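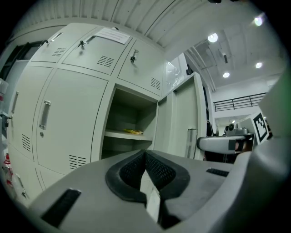 Ticket 644: pre-lit door garland, half the lights out

Product: Clusach pre-lit fir garland, warm white, 200 bulbs, plug-in
Bought from: Pedard
Opened: Oct 24, 2023
Status: Closed, part replaced

Customer's report

I got the garland out early to check it before December. It goes round our front door on a row of hooks. When I plugged it in, the left side and the top came on but the right side stayed dark from the corner down. It was fine when I packed it away last winter. I have tried another socket and it made no difference. The garland came with a bag of spare bulbs and I have 11 left.

First reply

Thanks for getting in touch. The garland is wired in sections, so one bad bulb or a loose joint can put out a whole length while the rest stays lit. Please unplug it at the wall and lay it out flat indoors. Find the last lit bulb and the first dark one, then push each bulb in the dark section firmly into its holder. Look for any holder with a bent or missing leg.

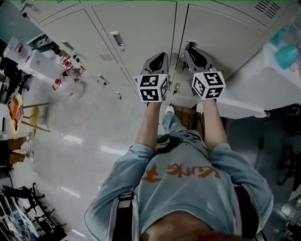 Please also check the screw collar where the two halves of the garland join. If it has been pulled tight round a door frame it can work open. Plug in again once the collar is done up and let us know what you find.

Customer's update

Pushed all the bulbs in. One was loose but the section is still dark. The collar was done up. When I opened it, one of the two pins inside had gone green and a bit of it came off on my finger. I dried it with kitchen roll and put it back together. The right side flickered once and went off again.

Second reply

The green is corrosion, so water has been getting into the joint. Please don't use the garland outdoors until this is sorted, and don't scrape the pin with anything metal. Two questions:

1. Is the rubber ring still inside the collar?
2. Which way does the joint face when the garland is hung?

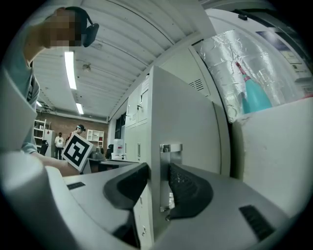
A joint that hangs with the open end upwards will collect rain, even under a small porch. It should sit at the side of the door with the collar pointing down.

Customer's update

No ring that I can see. The joint was at the top right corner, facing up.

Resolution

Replacement right-hand half sent with a new collar and ring, sent by Alexiou couriers. Customer fitted it and left it on indoors overnight with no fault. Has moved the first hook down 38 cm so the joint hangs at the side. Also asked whether the Sado wreath can run off the same plug. It can't, it needs its own adaptor.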